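Grornotham Help Desk – My Tickets – Ticket detail

Subject: Router drops every device in the evening, comes back on its own
Product: Minja home router with one Jemari extender
Status: Solved
Opened by: Urs Sutter
Handled by: Kimutai Okoth

First message

Hi there! I've put this off for weeks (I kept thinking it would sort itself out) but I give up, I need help. My Minja router kicks everything off the Wi-Fi in the evening. Phone, laptop, TV, the printer, the thermostat, the lot. The light on the front goes from solid to blinking, stays that way for 3 minutes or so by the oven clock, and then everybody is back online like nothing happened.

What I've done so far: unplugged it and plugged it back in, more times than I want to admit. Changed the Wi-Fi password. Changed it back when the printer wouldn't take the new one. Moved the router off the bookshelf, where it had been sitting behind the dictionaries, and out into the open. Swapped the cable between the wall and the router for one I had in a drawer. Same drops, same blinking.

I also have the Jemari extender in the back of the house and I don't know if it's part of the problem or just another victim. My internet is through Arkia, and they ran a line test over the phone and told me the line was clean. They were very nice and very sure it was the router.
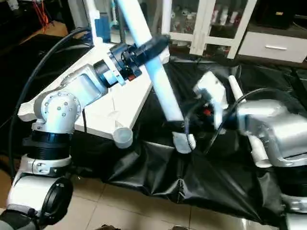

The drops aren't on any kind of schedule, at least not one I can see. Some evenings I get two of them close together, other evenings nothing at all, and then I start to believe it's fixed and tell my wife it's fixed, and it goes down in the middle of her show. Daytime seems fine, but we're both at work so I wouldn't swear to it.

Reply from Kimutai Okoth

Hi Urs, thanks for all the detail. Could you open the router's admin page, go to System, then Log, and save the log right after the next drop? Please also unplug the extender for two evenings and tell me if the drops keep happening. No need to reset anything yet.

My log, as requested

OK, I'm going to keep this as a running list, it's easier for me that way.

Evening one, extender unplugged. I figured out the admin page (the password was on the sticker, I had been typing a zero for the letter O). Nothing dropped. We watched a whole movie. The back bedroom had no signal, so my daughter did her homework at the kitchen table and complained about it in a cheerful sort of way.

Evening two, extender still unplugged. One drop, a short one, right after dinner. So the extender is off the hook, or mostly. I saved the log. It has more than 2000 lines in it and I understood maybe four of them. The part just before the drop says "WAN link down" and then "WAN link up" and then a whole lot of devices asking for addresses. Before that there's a line about a firmware check that failed, and the same line shows up over and over going back as far as the log goes.

Evening three, I plugged the extender back in. Two drops. One of them while I was on the phone with my brother over Wi-Fi, and he thought I'd hung up on him.

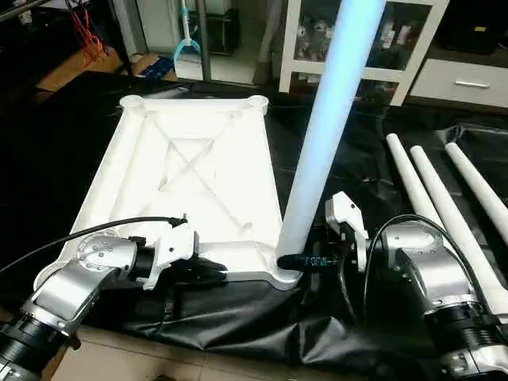 Reply from Kimutai Okoth

Thank you, that log helped a lot. Your router has been trying to fetch an update and failing. When it fails it restarts the internet port, and that's the blinking you see. The update file it has stored is probably damaged. Please do the update by hand: download the file from your account page to a computer, connect that computer to the router with a cable, and load the file under System, then Update. Don't use Wi-Fi for this part. When it's done, do one full reset with the small button on the back, held for 8 seconds.

The manual update

Well, that took me most of an evening, but I got there. Notes in case somebody else finds this ticket through the search:

My laptop has no network port. I had to borrow an adapter from work, and then it wanted its own driver, and the driver was online, and I had just taken the laptop off the Wi-Fi. I got it through my phone in the end.

The first time I loaded the file the page said "invalid image." I'd downloaded the one for the older Minja, the one with the antennas on the outside. They are next to each other in the list and the names are almost the same – you may want to tell someone about that. The right one went in on the first try. The progress bar sat at 9 percent for so long that I made a sandwich, and when I came back it was finished.

Then the reset. A paper clip was too thick for the hole. The little pin for the phone's SIM tray worked great. After that I set up the Wi-Fi again with the same name and password as before, and almost everything came back by itself. The printer did not. The printer had to be introduced to the network like they had never met. 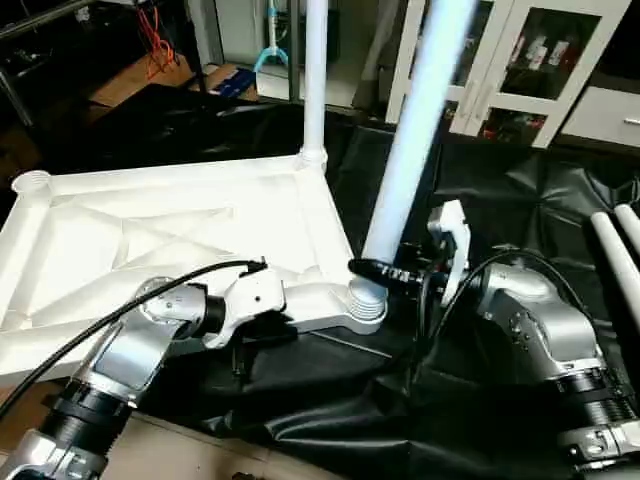 Last update, 13th February

No drops! Not one since the update, and the failed firmware line is gone from the log. The extender is back in its spot and homework has moved back to the bedroom.

One leftover question, and it's small. The front light is a lot brighter now than it used to be and it shines into the hallway at night. Is there a setting for that? I looked under System and under Display and couldn't find it.

Reply from Kimutai Okoth

Great news, Urs. The light setting is under Wireless, then Advanced, at the very bottom. Choose Dim or Night. I've passed your note about the file names to the downloads team. I'll mark this one as solved, and you can reopen it by replying here if the drops come back.

Urs Sutter

Found it, set it to Night. Thanks Kimutai!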